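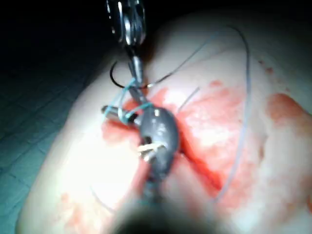 Suturing practice on tissue, seen close to the instruments.

By Sepehr Bahrami
Feb 1, 2022

The Soter student club has been teaching a surgical robot to sew since October. Its members have logged 1,418 stitch attempts, and 970 were good enough to train on.

Mahtab Yazdani labels the recordings. She marks each grasp, each pass of the needle and each knot.

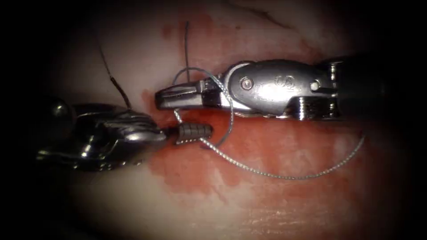
Knots take most of her time. A loop slides off the jaws, or the tail gets pulled through, and the attempt is thrown out.

Omid Kordestani wrote the software that learns from her labels. He wants 2,000 usable attempts before the club enters the Anix student contest.

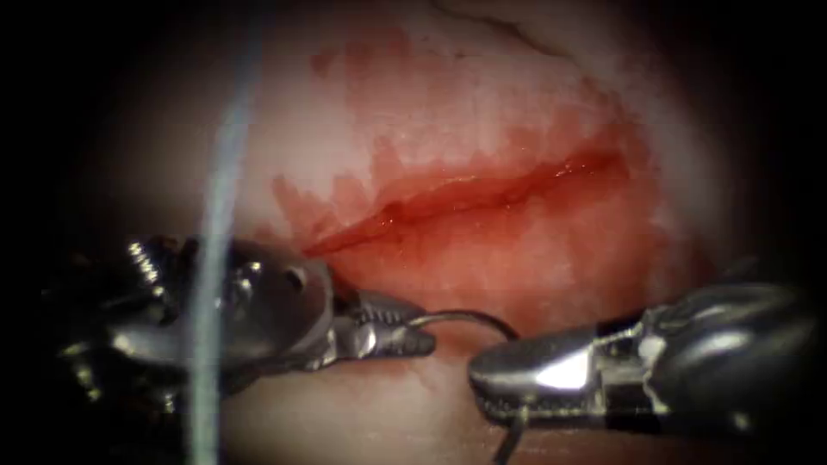
Photo: Mojtaba Nazari

Needle handoffs come first in the contest rules, so the club drills them at every session.

Comments (2)

hanum47: Do first-year students get to drive?

M. Yazdani: Yes, after the simulator course.

Related
Rahimi Hall Gets a Second Robotics Lab
Student Rover Team Starts Over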